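Flokotov Opens a Second Color Bar in Alness

Flokotov Hair Color has opened its second color bar, on Hollis Street in Alness, next to the old post office. The first customers were booked in on 28 October 2018, and appointments are open through the end of the year. Walk-ins are taken in the afternoon when a chair is free.

The new space has 34 shades on the wall, the same full range carried at the original shop. All of them are semi-permanent and sold in the same tubs the stylists use, so a customer who likes a shade in the chair can take it home for touch-ups. The blues and greens still outsell everything else. Copper is catching up.

Two shades are new this fall. Ada is a soft plum that fades toward pink over several weeks. Hollis, named for the street, is a gray-green that works best on hair lightened to a pale yellow. On darker hair it will show as a tint in bright light and not much more, and the stylists will say so before they start. Both were mixed at the first shop over the summer and tested on 600 swatches of natural, bleached and gray hair before they went into tubs.

Strand tests are free at either location. Bring hair that has been washed the night before with no conditioner, and plan on staying for half an hour. Anyone who has used henna or box color in the past year should mention it when booking - it changes how long the color is left on and sometimes which shade is a good idea at all.

A few reminders for people coloring at home with our tubs:

Put a thin layer of barrier cream along the hairline and over the tops of the ears.

Wear gloves for the rinse as well as the application.

Rinse with cool water until it runs mostly clear, then leave shampoo alone for two days.

Use an old pillowcase for the first week, especially with the reds.

Tubs bought at the first shop can be exchanged in Alness if they are unopened. Gift cards work at both places, and so do the punch cards, including the old paper ones. Please do not mail punch cards to us for replacement. Bring them in.

The evening class on sectioning and even coverage will move to Alness after October. The room there is bigger and has its own sinks. The fee stays the same and includes one tub of color in any shade.

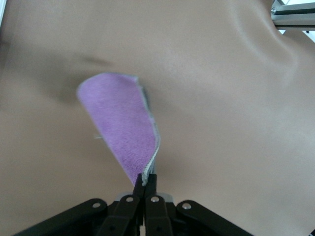

Purple microfiber cloth against a mannequin.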